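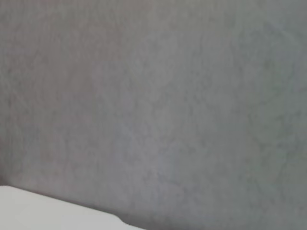 Looking after matt grey surfaces

Matt grey is everywhere now, on worktops, desks, cupboard fronts and panels. It hides crumbs well and shows grease badly. Most of the trouble people have with it comes from using the same products they used on gloss.

Everyday cleaning

Brush or vacuum off the dry dirt first. Grit dragged about under a wet cloth leaves fine shiny lines, and on a matt finish these don't polish out.

Mix one teaspoon of washing-up liquid into 1000 ml of warm water. Wring the cloth until it stops dripping. Wipe in long straight strokes from one end to the other, then go over it again with plain water and dry with a second cloth. Drying matters most if you live in a hard water area.

Don't use cream cleaner, wire wool, the green side of a sponge, or anything sold as a polish. Polish fills the texture in and leaves patches that catch the light.

Greasy marks

Fingerprints round handles and along front edges need a bit more. Put a drop of neat washing-up liquid on a damp cloth, rub lightly in circles and leave it for 10 minutes before rinsing. Stistomer grease remover also works, but dilute it by half and test it somewhere out of sight. I found it left a faint ring on one old shelf when used straight from the bottle.

Is it a stain or just the light?

Mottled and cloudy finishes can look dirty when they are clean. Look at the surface from two sides, and again in the evening with the lamp on. A patch that moves or changes colour is only the light. A patch that stays put is a mark, and you can go back to the washing-up liquid.

Where dark meets pale

The line between a dark surface and a light one needs its own wipe. Dirt shows on the pale side and dust on the dark side, so one cloth for both just moves it across. Do the dark side first, rinse the cloth or change it, then do the pale side. Run an old soft toothbrush along the edge itself and into any notch or dip.
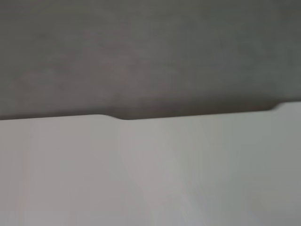 Dark grey against a paler surface, with a shallow dip in the line left of centre.

If there is a real gap, don't flood it. Use a barely damp cotton bud and dry it straight away.

Cloths

Fajardo microfibre cloths are fine, and so are cut-up T-shirts. Wash them without fabric softener, which leaves a film. Keep one cloth for dark surfaces and one for pale, and mark the corners with a laundry pen so they don't get mixed up in the drawer.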